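4. Results

4.1 Creel survey

The survey covered the lower beat of the Muslow between the weir and the Echevarría bridge. Two of us worked each session, one at the car park gate and one walking the bank. Anglers were asked for hours fished, method, number of trout landed and number retained. Lengths were taken only from retained fish, so the length data below say nothing useful about released fish.

The interviews produced 1,316 rod-hours of recorded effort and 595 trout landed, a catch rate of 0.45 fish per rod-hour. Of these, 119 fish were retained, or 20 per cent of the catch. Retention was higher among bait anglers than among fly anglers in every session where both were present. The beat rules allow both methods until the end of May, after which it is fly only.

Sunday sessions carried the heaviest effort. Catch rate on those days was lower than the overall figure, which Benito Requena attributes to crowding at the two pools nearest the gate. We did not record pool occupancy in a form that would let us test this. The bank walker's notes mention anglers waiting for a place, but the notes were not kept to a common format.

4.2 Interview refusals and missing entries

Refusals were few and mostly came from anglers leaving after dark. A larger problem was incomplete trips. An angler interviewed at midday who then fished until evening appears in the data as a short trip with a small catch. Līga Mägi compared complete and incomplete trips for the bait group and found a lower rate in the incomplete ones. No correction has been applied. The fly group had too few incomplete trips for the same comparison.

Eleven cards had no method entered. They are included in the total effort and left out of the method comparison.

4.3 Hook position

Hook position was recorded for fish landed in front of a surveyor. The categories were lip, mouth, gill and deep. Deep hooking occurred almost entirely with worm on a static line. Hugo Vallejo recoded the first batch of cards after it became clear that "mouth" and "deep" were being used differently by different surveyors — the original codes are kept in a separate column of the sheet.

5. Discussion

The catch rate is within what the Prerkevel angling club expected from its own returns, but the two sources are not comparable without care. Club returns are filled in at the end of the season from memory, and blank trips are often missing. Our cards include blanks. If blanks are removed from our data the rate rises and moves closer to the club figure.

The retained share matters more to the club than the catch rate. The present limit is two fish per day. Very few anglers reached it, so lowering the limit to one would save less fish than the retained total suggests. A minimum length change might have more effect, though our sample of measured fish is small and leans towards one surveyor's sessions. 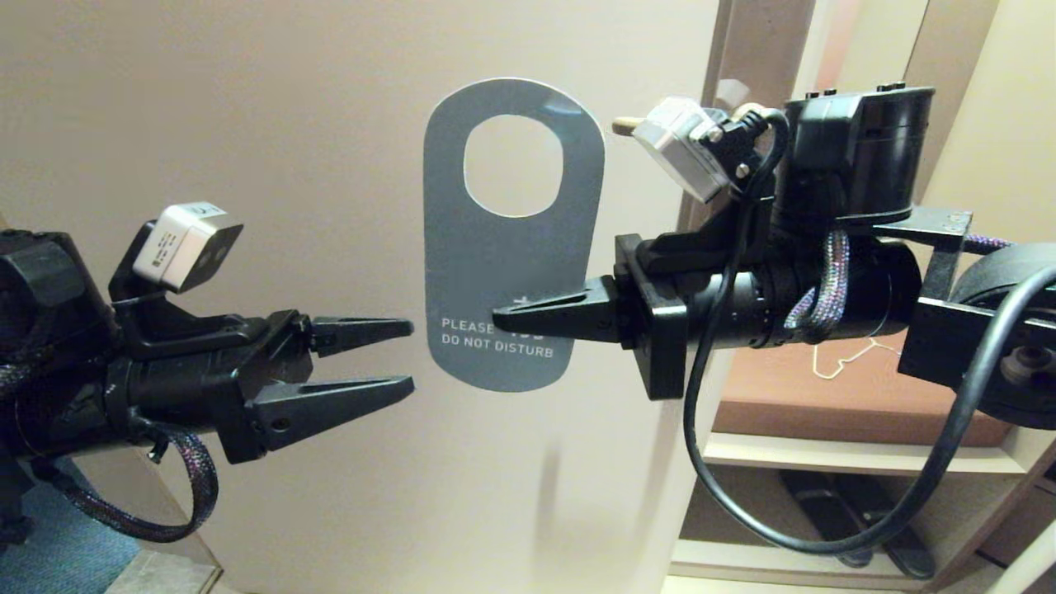
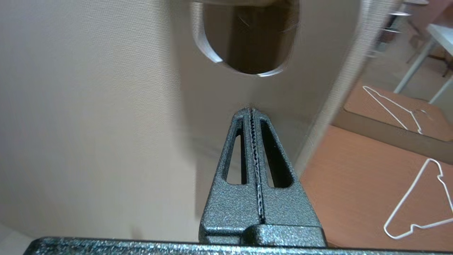

The Lusotitz water downstream was surveyed on one occasion only, as a trial of the card. Those interviews are not in the totals. The card took too long on that visit, and the question on distance travelled was dropped afterwards.

6. Recommendations

Record trip status (complete or incomplete) as a tick box at the top of the card. Fix the hook position categories with a drawing before the first session. Count rods at each pool on the hour. Allow for up to 200 cards in a season of this length and print them on waterproof paper.

Olaia Cuesta holds the cleaned sheet and the scanned cards. Anselmo Marín checked the effort totals against the gate log and found two cards entered twice; both duplicates were removed before the figures in section 4.1 were calculated.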